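**Junio, 16:40. Cuaderno del taller, banco de adhesivos**

Tercera tanda de la cola de caseína. La receta de Kuusisto pide dejar hinchar el polvo en agua fría y no remover hasta que «pierda el orgullo», indicación que en mi ejemplar viene sin unidades. Le di 50 minutos. Salió una pasta con grumos del tamaño de lentejas y olor a quesería cerrada por orden judicial.

Colada por tela y aplicada en 14 probetas de haya, todas lijadas a grano 400. Prensa toda la noche. Las que llevan bórax aguantan; las que llevan cal se despegan con solo mirarlas mal. Sospecho de la cal, que lleva abierta desde que compramos el saco a Varnport, y el saco ya era viejo entonces. 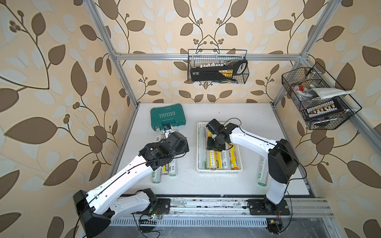 *Mesa blanca: pilas, estuche verde azulado y cesta de plástico.*

Pendiente: repetir con cal nueva y apuntar la humedad ANTES de encolar, no al día siguiente y de memoria. El higrómetro de Ivent marca lo mismo en el fregadero que junto al radiador, así que lo admiro por su constancia y no me lo creo.

Ensayo de cizalla: la mejor probeta rompió a 3266 N, y rompió la madera, no la junta. Lo subrayo dos veces porque es la única alegría del mes. La peor ni llegó a la máquina, se abrió por el pasillo.

Para quien use la nevera pequeña: el tarro con la etiqueta «Ramasthorpe, lote B» es cola. No es requesón. Lleva bórax. La cuchara que había dentro la he tirado y no pregunto.

Mañana, cal nueva y colador más fino. Falta haya.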